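Household Skills, Unit 2
Handout: The drop tray and what belongs in it
Jokton Adult Learning Centre
25/06/2022

Read this before the practical. Bring one small tray or shallow dish from home if you have one, and your usual set of keys.

1. What a drop tray is for

A drop tray is a fixed place for the things you carry in and out of the house every day. Keys, a travel pass, a pair of glasses, loose change. Most lost keys in a home are not lost at all. They are on a worktop under the post, in yesterday's coat, or on the arm of a chair.

The tray works only if it stays in one place. In the first session several of you said you already had a bowl by the door and still could not find your keys. When we went through what was in the bowls, the answer was batteries, receipts, screws and old pens. There was no room left for the keys, so they went down next to it.

2. Choosing the tray

Low sides are better than high ones. You should be able to see everything in it from standing height and lift a key out with two fingers. A flat bottom stops things sliding into a heap in the middle. Long shapes suit a narrow shelf, and round ones suit a corner.

Colour matters more than people expect. A silver key shows up well against black and badly against pale grey. If your keys are dark, choose a light tray.

Do not spend much. The Steline trays in the cupboard are for use in class and must go back at the end. A baking dish or a large saucer will do the same job at home.

3. Where to put it

Stand at your front door and put your keys down without thinking about it. Wherever your hand goes is the right spot, or very near it. If the tray is three steps further on, it will not be used by the end of the week.

Keep it out of reach of the letterbox. Car keys in particular should not be seen from the street or hooked out through the door. If you have a keyless car, ask your dealer or read the handbook about storing the fob — some owners keep theirs in a lined pouch, and the pouch can live in the tray.

4. Key rings and fobs

Long loops and chains catch on things. If yours hangs over the side of the tray it will be pulled out by a sleeve sooner or later. Fold the loop in, or change it for a short ring.

Take off anything you have not used since March. Old locker keys, shop cards and bottle openers add weight and make the right key harder to find. Put the spares in a labelled envelope, somewhere other than the tray.

Metal fobs scratch and mark a soft surface. Put a piece of felt in the bottom of the tray if this bothers you. Wipe the shelf with a damp cloth and a little washing-up liquid, then dry it. Do not use scouring powder on a painted or white top.

5. Practical task (Jenden Room)

Work in pairs. One person empties a bag or pockets on to the table. The other sorts the items into two groups: used every day, and everything else. Only the first group goes in the tray. Swap over.

Then write 200 words on where the tray would go in your own home and what you would move to make room for it. Anyone taking the Tarigan certificate should write 500 words and add a sketch plan of the hall.

6. The near miss

A key beside the tray counts as a key not put away. It is the most common fault in the first fortnight, and it usually means the tray is full or the keys are being put down in a hurry. Check it each evening for a week and note where the keys are.

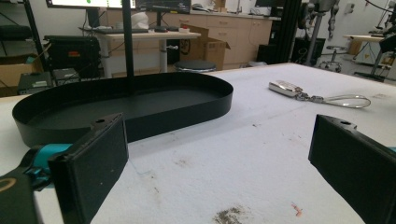 Bring your notes to the next session, along with the sketch plan if you are doing one. We will start with coats and bags, so read sections 1 and 2 of the Unit 3 handout first.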